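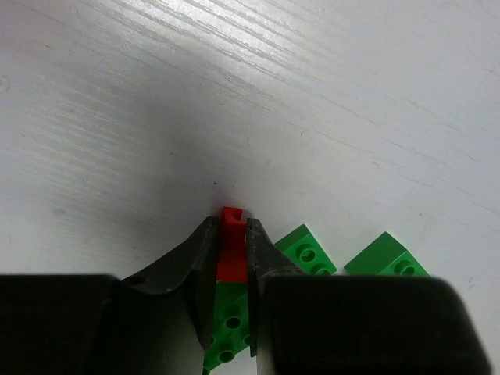 Table peinte en blanc.

Préparation du batteur, séance 4 : s'entraîner avant une tournée

Bon, on reprend là où on s'était arrêtés, c'est-à-dire au moment où Sofia Petridis demandait pourquoi un batteur qui marque beaucoup chez lui peut s'effondrer dès qu'il change de pays. Je lui avais promis une vraie réponse, la voici (un peu longue, pardon !).

Le cricket a ceci de particulier que le terrain joue presque autant que les joueurs. Une piste sèche et usée fait tourner la balle, une piste verte la fait dévier au rebond, et le batteur qui a réglé ses appuis sur l'une se retrouve en retard sur l'autre. Moi je l'ai appris à mes dépens avec le club de Brondham, où j'entraînais les ouvreurs : on partait jouer à Drindlow en janvier, sur des pistes très lentes, et mes gars frappaient tous trop tôt. Tous ! Les prises de balle faciles au milieu du terrain, je n'en pouvais plus.

Ce qu'on a changé l'année suivante

D'abord, le filet. On a arrêté les séances interminables où chacun frappe jusqu'à en avoir mal aux poignets. Chaque batteur recevait 20 balles, puis sortait, notait deux ou trois choses dans son carnet, et revenait plus tard. Sudheer Venkataraman détestait ça au début, il disait qu'il n'avait pas le temps de trouver son rythme. Justement, en match non plus !

Ensuite, la piste. On a frotté une bande d'entraînement à la brosse dure pour l'abîmer côté jambes, là où le lanceur droitier à effet aime viser. C'est moche, le jardinier m'a fait la tête, mais ça donne un rebond irrégulier très correct.

Enfin, les scénarios. Je donnais un score et une situation, par exemple 13 points à marquer en deux séries de six balles, avec un partenaire fatigué à l'autre bout. Le batteur devait annoncer à voix haute où il comptait prendre ses simples. Anil Acharya annonçait toujours le même coup, ce qui nous a bien fait rire, et puis on a travaillé les autres.

Sur la question de la tête

On me demande souvent s'il faut parler au joueur de sa dernière mauvaise série. Mon avis : oui, une fois, brièvement, avec la vidéo, et ensuite on passe au filet. Deepika Kurian, qui prépare son mémoire sur les ouvreuses de la ligue de Marar, a relevé 1 108 balles jouées en début de manche et elle défend plutôt l'idée d'attendre que la joueuse en parle d'elle-même. On n'est pas d'accord, elle viendra vous l'expliquer, et je vous encourage à prendre son parti si ses arguments vous plaisent plus que les miens.

Pour la prochaine fois

Lisez le chapitre sur le jeu de jambes face aux lanceurs lents (les schémas de la fin suffisent si vous êtes pressés). Choisissez un batteur que vous connaissez bien et préparez-lui un programme de quatre jours avant un départ pour Jirnberg, piste rapide, vent de travers. Une page, à la main si vous voulez. Les copies sont à déposer chez Bindu Palaniappan, et pensez à mettre votre nom dessus cette fois !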